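Automation Purchasing, Unit 6 Handout
Planning and budgeting for a first robot cell
Instructor: Seung-woo Kwak

Read this before the December session. Bring your own draft budget sheet, even if half the lines are blank.

6.1 What we are costing

The running case is Brosik, a small maker of wooden games and desk sets. The firm wants one tabletop arm to pick up wooden blocks and place them in a box. It has no robot now and no one on staff who has programmed one. The plant manager at the Duvutbridge site has asked for a first budget and a list of what must be bought before the arm can do any work.

6.2 The arm is one line of several

Students usually start with the price of the arm and stop there. Your sheet needs at least these lines:

Arm and controller
Gripper and spare fingertips
Work table, leveled and bolted down
Guarding or scanner, plus the risk assessment
Camera and mount, if parts arrive loose
Simulation license
Electrical work and air supply
Training
Spare parts for the first year

In the Brosik case the training line is 64 hours, split between two operators. Put the hours on the sheet as wages. They are easy to miss because no invoice comes in for them.

6.3 Simulate before you order

Lü, the integrator in this case, quotes simulation as a separate item and will do it before any hardware is ordered. Ask for that order of work. A simulated cell can tell you if the arm reaches every corner of the table, if the gripper opens wide enough for the part, and if the wrist runs into the box on the way down. Changing the arm model at that stage costs a few days. Changing it after delivery can mean a new base plate and a restocking fee.

A simulation is weak on friction, worn fingertips, dust, and parts that are out of tolerance. Keep a line for physical trials with real parts. Brosik set aside 300 blocks from normal production for this, including some rejects.

6.4 Matching the gripper to the parts

List every item the gripper will have to handle, with its smallest and largest width. For Brosik that means cubes, thin sticks, wedges, and the box itself if it has to be moved. A two-fingered gripper is a reasonable first choice for cubes. Thin sticks lying flat are harder, as the fingertips have to come very close to the table. Price a second set of fingers now and mark it optional.

Bostetex, the gripper supplier in the case, gives 110 mm as the full opening. Compare that with the widest part plus clearance on both sides. If parts land at odd angles, allow for the corner-to-corner width of a cube as well as the flat width.

6.5 Loose parts or fixtured parts

This choice moves the total more than any other. Loose parts need a camera, lighting, and software that finds each part and its rotation. Fixtured parts need trays, and someone to load them. Work out both versions. The camera version costs more on day one and the tray version costs more each month, so show the monthly labor next to the purchase price.

6.6 Timing

Ask each supplier for lead time in writing. Enter the longest one first and work backward from the date the cell has to run. Leave time for the electrician and for the acceptance test. The acceptance test in the case is 505 picks in a row with an agreed limit on drops. Settle that limit before the purchase order goes out.

6.7 To hand in

One budget sheet with a fixtured version and a loose-part version
A half-page note saying which version you would buy and why
A list of questions for the integrator, at least six

Prices may be estimates, but write down where each came from. Late sheets lose one grade step.
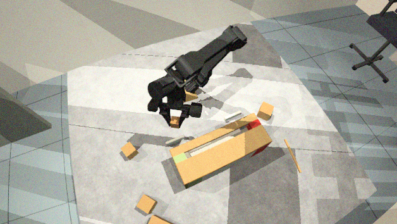 Figure 6.1. Simulated tabletop cell: two-fingered gripper holding a cube, with loose blocks and a long box on the work surface.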